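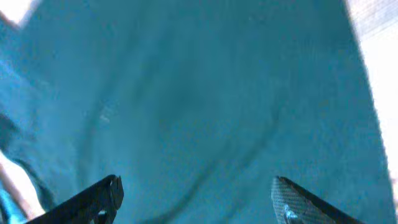
Bittencourt Textile Care Questions the Folding Rules Printed on Store Labels

GASTUNSIDE, 2018-09-03. Bittencourt, the family-owned laundry and garment care shop on the Gastunside waterfront, today released the results of a month of folding trials, along with a plain request to the people who sell storage systems: show your work.

The trials ran through August at the shop's back tables. Staff folded, stacked, unfolded and refolded 300 pieces of everyday cloth, mostly T-shirts, towels, knit hats and loose cotton yardage. They compared five folding methods that customers keep bringing in from books, videos and the little cards that come tucked inside drawer dividers. Each card promises fewer wrinkles and more room. The shop wanted to know whether either promise holds up on a normal table with normal clothes.

Mostly, it does not.

"I was told a shirt folded in thirds and stood on its end would come out of the drawer smooth," said Marlene Bittencourt, owner. "We did it the way the card says. It came out with a crease down the middle, same as the old way, plus one more across the belly. I would like to know what shirt they tested."

Soft cotton gave the most trouble. A large piece in a strong color such as teal shows every dip, and smoothing one ridge by hand tended to push it along to the next spot. After 24 hours in a stack, pieces folded by the shop's usual method and pieces folded by the most heavily promoted one could not be told apart by the three employees asked to sort them. One of the three sorted by guessing and did slightly better than the other two.

Heloísa Godoy, who runs the folding tables, is not convinced the method matters much at all. "The table matters. How tall you are matters. If you let it sit in the basket overnight, that matters a lot," she said. "I can teach a new person our fold in a morning, and then they do it their own way by the end of the week. The shirts are fine."

The drawer space claims did a little better. Upright folding did make it easier to find a given shirt, and the shop will say so to anyone who asks. It did not make the drawer any bigger. Staff fit the same number of towels in a standard drawer with four of the five methods, and fewer with the fifth, a rolled fold that takes up room in the corners.

Hats and other small knit goods were handled separately. Several cards advise folding them flat in half.
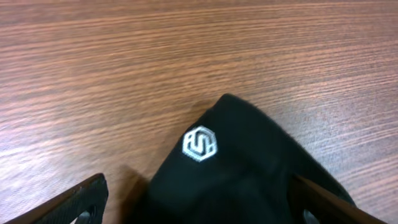 A soft black piece with a stitched logo on it is a good test of that advice, as raised thread does not bend the way the cloth around it does. Fold through the stitching and the logo takes a line. Fold beside it and the piece slumps into a rounded peak that will not stack. The shop now keeps embroidered items in a loose single layer, logo up, and makes no claim that this saves space. Dark fuzzy cloth also picks up whatever was on the table before it, a point none of the cards mention.

Natanael Toledo of Zanavau, a home goods store that sells drawer dividers two streets away, was invited to watch and came by twice. "I think they were hard on the rolling method," he said. "People like it. I like it. But I can't tell you it stopped a wrinkle." Zanavau has since taken the words "wrinkle free" off its shelf sign and kept the dividers.

Bittencourt does not plan to sell a folding method, a board, a class or a card. It will hand out 100 copies of a single sheet with the tallies from the trials, including two days of towel results that staff consider unreliable, when an open window kept blowing lint across the work. Those days are marked. Anyone who gets different results at home is asked to bring the garment in and fold it at the counter, where it can be argued over properly.

The sheet was put together by Kátia Andrade, with help from Gun-woo Geum on the tables and sorting notes.

About Bittencourt

Bittencourt washes, presses and mends clothing and household linens for customers in Gastunside. Copies of the trial sheet are available at the front counter during shop hours. Press questions may be left there for Kátia Andrade.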